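Part 5: Making a Fitted Throw Cover for Your Sofa

If you've made it this far in the guide you've already got your fabric washed and pressed, and I'm so glad, because this is the fun part! I learned this method from Zdeňka Hudec back when I was sewing in a spare bedroom with terrible light, and I've changed it a little over the years to suit how lazy I am with pins. I'm writing it up for the Farkex kit (the one with the long clips and the foam tuck rods), but you can do the whole thing with your own fabric and some pipe insulation from the hardware store.

Before you start

You'll need the cover panel, both side drops, the tuck rods, a soft tape measure and a piece of tailor's chalk. Clear off the sofa completely and vacuum down in the creases. I once sewed a pen cap into a hem, so check there too.

Note: If you bought the kit before October, your rods came in one long piece. Cut them down with a bread knife. Scissors squash the foam and then it never sits right again.

Measuring

1. Start at the floor behind the sofa and run the tape up the back, over the top, down to the seat, across the seat and down the front. Write that number down right away. I never remember it if I don't.

2. Go back and push the tape down into the crease where the back meets the seat. Add that depth twice, once going in and once coming out. The small tuck rods want at least 13 cm of fabric on each side of the fold.

3. Measure the width from outside arm to outside arm. If your sofa has no arms, just go edge to edge and add your hem.

4. Check your panel against your total. The standard Farkex panel is sold as 700 cm long, but mine came out at 680 after a warm wash, so please measure after washing and go by that.

Caution: Don't cut anything yet! Lay it all out first. I know it's tempting.

Laying out the panel

5. Fold the panel in half lengthwise and chalk a little mark at the center of each short end. Do the same on the sofa, top and bottom (chalk brushes off most upholstery, but try it on the underside first).

6. Line up the marks and let the fabric fall over the front. Stripes and repeating prints need extra care here. Stand back by the door and look at it from there, then from the other side of the room. A print that looks straight when you're leaning over it can be wandering off by a hand's width.

7. Clip the top edge every 30 cm or so. Leave the bottom loose for now.

Tucking and clipping

8. Starting in the middle, feed the fabric down into the crease with a flat hand and press a tuck rod in after it. Work out toward the arms, going a bit left and then a bit right, so the slack gets pushed to the ends.

9. Smooth the seat toward you and clip along the front rail. Sit down on it, wiggle, get up, and smooth it again. This really does matter. The cover needs some give or it'll pop its clips the first time anybody flops down with a book.

10. Trim the side drops, leaving a double hem, and press before you stitch. I use the Pešek walking foot for this step and it's been wonderful on thick cotton, but a regular foot and some patience will get you there. 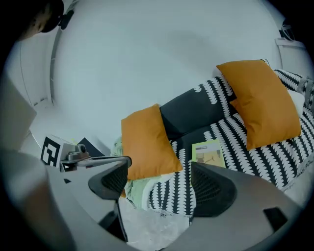

How often should I take the cover off and wash it?

Every six weeks or so is plenty for most homes, and sooner if you have a dog or small kids. Wash it cool with the clips off, hang it over two lines so it doesn't stretch in one spot, and put it back while it's still the tiniest bit damp. It'll tighten up nicely as it dries.

Note: The Cirnine spray starch that used to come in the box has been dropped from the kit. I don't miss it much. It made the tucks crisp for a day and then they cracked.

If your rods keep creeping up out of the crease, they're probably too thin for your sofa. Wrap each one in a strip of leftover fabric and try again before you order the bigger size from Vustton. Part 6 has the zippered pillow covers, and you can cut those from whatever you trimmed off the side drops.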